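Home Diary Plot notes Seed swaps About

Diary – March
Posted from Flakomholm, 6.40 in the evening

Back late, boots still on, writing this before I sit down properly or it won't get written. Long day at the garden. Knees gone. Good though.

Got there before eight and the gate was stiff again, needs oil, keep forgetting the oil. Frost on the low beds but nothing on the top ones. Broad beans fine. Onions fine. Something has been at the spring cabbages, pigeons I should think, as the netting had come off its pegs at one corner. Pegged it back. Put a brick on it too.

Main job was the compost bays. We've called the big one Silo since the first year and it has never been anything like a silo, it's pallets and wire, but there you are. Turned the whole lot from Silo into the second bay with two of the school group and a fork with a loose head. Steaming in the middle. Lovely stuff at the bottom, black and crumbly, hardly any smell. Top third still full of eggshells and somebody's teabags that are plainly not paper. Picked out what I could. Must put the sign back up about teabags.

Barrowed 14 loads to the raised beds by the path. I know it was 14 as one of the girls was chalking them up on the side of the shed and wouldn't let me have a rest till she'd got to the end of the row. Beds look splendid now, all dark and level. Want to leave them a fortnight to settle and then it's carrots in the deep one and salad in the other 2.

Stopped for a drink at half ten. Was more than ready for it.

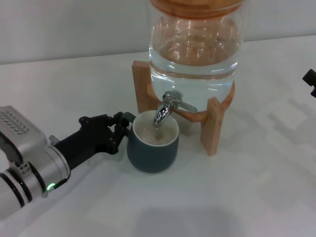
Mug under the tap.

Sat on the wall after with a biscuit and had a think about the water. It's the thing I keep coming back to. The butts filled nicely over the winter but we had the same in hand last year and they were dry by the end of May, and then it's cans from the standpipe, all the way across the car park, and half of it down your leg. What we want is a second pair of butts off the back gutter. The Grunoteo people said they'd come and look at the roof and that was before Christmas. Will ring again. Or write. They take more notice of a letter I think.

Talked it over with the others while we washed pots. One lot say dig a pond and dip from that. I'd love a pond, frogs and so on, but it isn't going to water forty feet of beans in a dry June, and there's the little ones to consider, it'd need a proper grid on it. Left it that we'd mark one out with string and see how it looks. String's cheap.

Pots – washed the lot, stacked by size, they'll be muddled again by Easter.

Afternoon was the wellbeing group, which I was a bit nervous of as it was mostly new faces. Needn't have worried. Kept it simple. Everyone sowed a tray of something and wrote their own label. Sweet peas, lettuce, some tomatoes (too early really, but they wanted tomatoes and the windowsill's warm). One chap didn't say a word for the first hour and then told me all about his grandad's leeks, trench and everything, newspaper in the bottom. Wish I'd written it down. Going to ask him to do the leek bed if he comes back. Quiet lady by the window pricked out the whole tray of cosmos on her own, very neat, much neater than me.

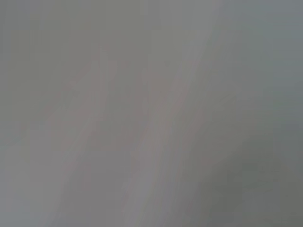

Money and other dull things

Did the tin at four. £86 from the plant table, mostly primroses and those hellebores that seeded themselves under the hedge. That's the new fork and a bag of grit. Grant form still on the kitchen table at home, looking at me. It wants outcomes. I could tell them about the leeks.

The Naseri bed (the long one by the south fence, been called that since before my time) is promised to the school for pumkins this year. They'll want muck on it. There's a stable up the lane that gives it away if you bring your own bags. Note to self – bags.

Seeds. Went through the box by the sink while the kettle was on. We have 453 packets, which is daft. Counted them as I want to stop buying beetroot. Half are years out of date and the parsnips can go straight out, old parsnip seed never comes up. The rest I'll put on the swap table and whatever's left can go in the wild corner, see what happens. Found the marigolds I was sure I'd lost. Found a glove as well, left hand, I've already got three left hands.

Jobs for next time, quick, before I forget –

oil the gate
teabag sign
letter about the gutter
bags for muck
new head for the fork, or just a new fork
first earlies still chitting, leave alone, stop fiddling with them
check pigeon netting
string and canes for the pond that may not be a pond

Blackbird was singing on the shed roof when I locked up. Still light at six, just about. The hazel by the gate has nearly finished and the blackthorn is thinking about it. Rhubarb up a good hand's width under the bucket, had a peek, put the bucket back. First crumble in a few weeks if I can keep everybody elses hands off it.

Soup now. Then bath. Soil in my ears, no idea how.

Recent entries
February: mud, and more mud
Mending the cold frame
What the school group want to grow
Seed swap – what came, what went
Pruning the old apple
A wet morning in Silo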